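3.2 Covers and floor-level items

Households in the Grotoncombe sample were asked to leave their rooms as they stood on the day of the visit. In 16 of the 50 bedrooms recorded, at least one textile was in use as a cover for furniture or for other objects - a towel, a sheet or a blanket laid over the top and allowed to hang. Following Parry, we treat such pieces as covers whenever the item underneath cannot be identified by shape alone, and we code them separately from textiles left out for washing or drying.

Printed covers gave the coders more trouble than plain ones. A repeated print breaks up the outline of the object below, and where two cloths share a pattern, the boundary between them is easily missed. Figure 4 illustrates the difficulty. Two cloths with the same teddy-bear print are present, one over a boxy form and one over something taller behind it. The front hem hangs just above a pink perforated wastebasket, and both cloths were coded as covers with contents unknown.
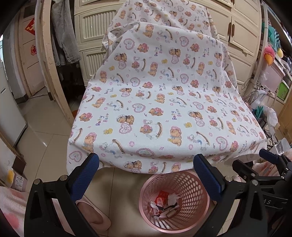

Figure 4. Matching "Baby Bear" cloths used as covers, with a wastebasket and a slipper at floor level.

3.3 Waste containers

A container was coded as "in use" if any refuse was visible in it. Contents were assigned to broad material classes only. The basket in Figure 4 was entered as mixed, mainly paper: a small red-and-white paper box, crumpled tissue and paper fragments, with a short wooden cylinder and a thin black stick-like object. The latter was left unclassified.

Footwear beside a container, such as the pink slipper in the same figure, was entered under floor items and given no link to the container. The Prusance scheme merges the two categories - we kept them apart so that clearing the floor and emptying the basket could be scored as separate tasks.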